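The Plovel Ferry
by Viorica Coman
August

So my uncle Murdo Gillies won a ferry in a raffle, and because he gets seasick in the bathtub, he gave it to me. I was 34 and had just quit the bakery. I said yes before he'd finished the sentence!

The ferry ran from Hondstead over to Plovel, population 188, and it held 6 cars if the drivers were thin. It came with one employee, Teodor Zamfir, who had worked that crossing his whole life and talked to the engine (never to me, not for the first week anyway). I'd say good morning and he'd pat the engine housing and tell it, "She's up early."

Then on Wednesday a man named Nipon Chaimongkol drove aboard with a piano in his truck. He wanted it on the Plovel side by dark. It was for his mother, who hadn't played since she left the mainland and had told everybody in town she didn't miss it.

Halfway across, the fog came down like somebody had dropped a quilt on us, and the engine coughed and quit. Teodor talked to it. He pleaded with it. I think he may have sung a little. Nothing.
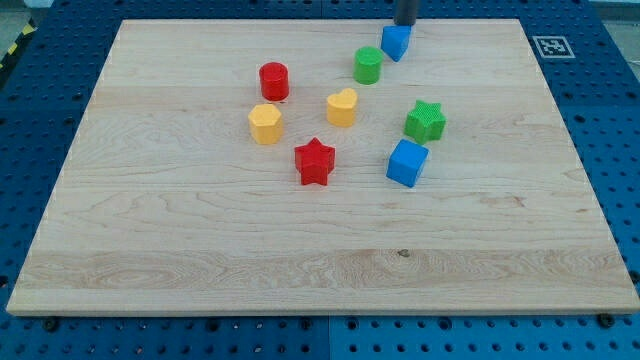

"We drift now," he said, and I was so surprised he was speaking to me that I forgot to be scared.

We could hear the bell on the Plovel dock, but it seemed to come from every direction, and we had no way of answering. Our horn ran off the engine. So Nipon climbed up into his truck, pulled off the blankets and started to play, badly and very loud, some waltz with half the notes missing.

He'd gotten through it twice when we heard oars. Then a woman's voice, old and extremely annoyed, came out of the fog.

"It's a B flat," she said. "Throw me a rope."

Contact the author | © Viorica Coman | Back to top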